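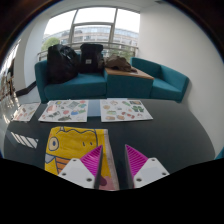
Sticker sheets and the yellow picture book on the grey table.

January, 9.40

Newsletter test for Britex, round 2. Picking up from before the break so forgive gaps.

Subject lines: A = plain ("January offers inside"), B = question ("Still looking for a winter coat?"). Split the list down the middle, sent both at 7. Opens at 9: B ahead by 2 points. Not calling it yet, last time A caught up over lunch.

Plevska blog. Old how-to posts still bring in most of the search visits, new ones barely show. Went through 40 of them, 27 have no link to a product page or to anything else on the site. Added links to the first batch by hand, slow. Titles too long on most, they get chopped in results. Shorten but leave the URLs ALONE, we broke the redirects doing that in autumn.

Kolev want to post to social twice a day. Don't think they have the material for it. Suggested four a week and reuse the good ones after 90 days with a new opening line. Waiting to hear.

11.15
Sedarus tracking is double counting sign-ups. Form fires once on the click and again on the thank you page. Took the click one out, tested in a private window, one sign-up logged. Good. Means the December figures for Sedarus are too high, need to go back and mark the report before anyone quotes form it.

14.00
Britex: A 1 point behind now. Leave till tomorow morning then send the winner to the rest.

To do
- rest of Plevska links
- note on the December report
- ask Kolev who signs off replies to comments
- unsubscribe link in Britex footer is tiny on phones, make bigger
- find out why the Plevska share preview pulls the wrong headline, cache??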